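Week 3 handout: Sorting your sources before you write

Okay, so last week I asked you all to bring in your reading notes for the local history paper, and wow, you've been busy! I love it. But I also saw a lot of you flipping back and forth through a whole notebook looking for one quote (I've done this myself, usually at midnight), so today we're going to talk about sorting.

My basic rule is that every note gets a home the day you make it. Interviews go in one pile, newspapers in another, and anything you can't place yet goes in a third. I call that third one "Loveck" after the town I wrote my own thesis on – nothing there ever fit anywhere. Call yours whatever you like.

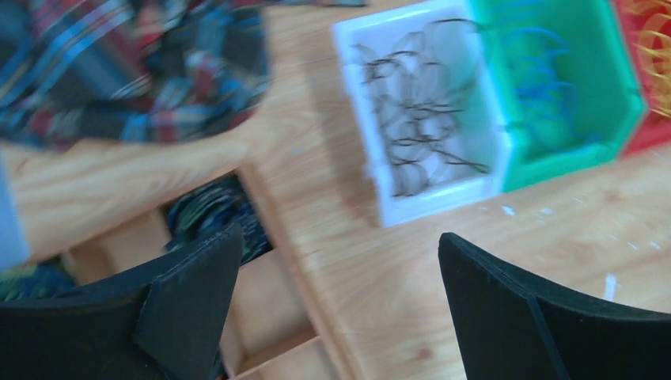 Notes by Cempaka Pangaribuan
Monday, September 14, 2026

Small bins are fine for scraps, by the way. Rubber bands, index cards, sticky flags, whatever keeps you going. For the notes themselves I still like plain folders, one per question you're asking.

Now, the Gunn mill letters. There are 263 of them in the course packet and you do not have to read them all, please don't! Pick one family or one year and stay with it. Oisín Mac an tSaoi did his paper on the January letters only, and it came out at 338 lines of really lovely, close reading.

When you write up a note, put down who wrote the source, when, and the page. Then one line in your own words. Then the quote, if you need it. I'd keep quotes short, and mark them so clearly that you can't mistake them for your own writing two months later – it happens more than you'd think.

For next time: bring one sorted pile plus a 300-word summary of what's in it. If you get to 200 and run dry, the pile is probably too small, so go back to the packet and add a few more letters. Questions about page numbers can wait until class, we'll do those together.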